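3.2 Persistence of influenza antibodies in kitchen and ward staff

The second question of our study was how long the antibodies against seasonal influenza stay at a protective level after vaccination. We followed 823 employees of the Tristgate hospital group who received the vaccine in the autumn and who agreed to give blood at the start, after one month and again in July. Of these, 89 left the study before the last visit, mostly because they changed their employer. Their first results did not differ from the results of the others, so we did not replace the missing values.

One month after the vaccination, the antibody level was above the protective limit in most participants of every age group. In July the picture was less even. Participants under 40 years kept a level that was close to the one-month value, while in the older participants the decrease was clear. The decrease was stronger for the B component of the vaccine than for the A components — a result that we did not expect from our pilot study.

We also asked whether contact with patients has an influence. Ward staff meet the virus more often, and a silent infection could raise the antibodies again during the season. For this reason we compared the ward staff with employees who work in food service and have little contact with patients. In the food service group, 69 persons gave all three samples. Their values in July were slightly lower than those of the ward staff, but the difference became small after we corrected for age. Two participants of this group had a confirmed influenza infection in the winter, and we excluded them from the comparison.

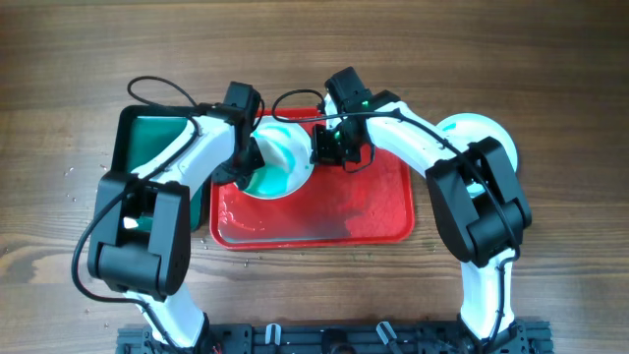

Figure 2. Tabletop workspace with two robot arms, a red tray and a white bowl.

The definition of contact needs some care. In our questionnaire a contact was counted when the employee spent time in the same room with a patient, and the handling of used dishes was asked in a separate item. Objects such as the bowl and the tray in Figure 2 belong to this second item, together with cups and cutlery. The item had no clear relation to the antibody level at any visit. Campbell and Layug, who coded the answers independently, disagreed only on a few free-text comments, and these were decided by Valdovinos.

A limit of this part is that we measured antibodies only and did not study the cellular response. A person with a low value in July may still be protected against severe disease. The samples that remain are stored, and we plan to test them with a cellular method in the next phase of the project.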